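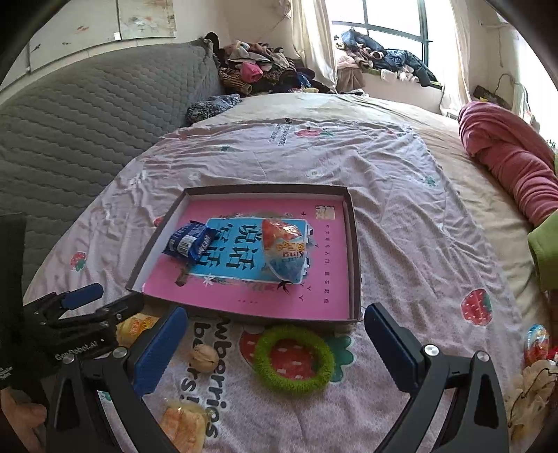

Pince à main : un doigt ne revient plus à fond après changement des patins

Anayeli Robles
Bonjour, j'ai une pince à main à deux doigts noirs, patins bleus striés en caoutchouc. J'ai remplacé les patins jeudi et depuis le doigt gauche s'arrête avant la butée quand je relâche. Le droit s'ouvre normalement. Je m'en sers sur un lit, avec des objets légers : une noix, un anneau en peluche, des sachets de snacks dans un plateau en carton. J'ai 1340 cycles au compteur. Faut-il démonter la vis à tête ronde près du pivot ?

Eduardo Ambrosio
Même souci chez moi, c'était le patin. Il dépassait côté pivot et frottait. Décolle-le, recoupe 2 mm, recolle. Ne touche pas à la vis avant d'avoir essayé.

Svetozár Koubek
D'accord pour commencer par le patin. Si ça continue, desserrez la vis d'un quart de tour, ouvrez et fermez à vide plusieurs fois, puis resserrez doigts ouverts. Trop serrée, elle freine l'articulation. Sur un lit, regardez aussi les peluches de tissu au pivot : un coup de pinceau sec, pas d'huile, elle coule sur le caoutchouc. Je nettoie les miennes tous les 900 cycles. Refaites ensuite le zéro d'ouverture, sinon les mesures seront décalées.

Baldur Brynjólfsdóttir
Moi j'ai changé le ressort.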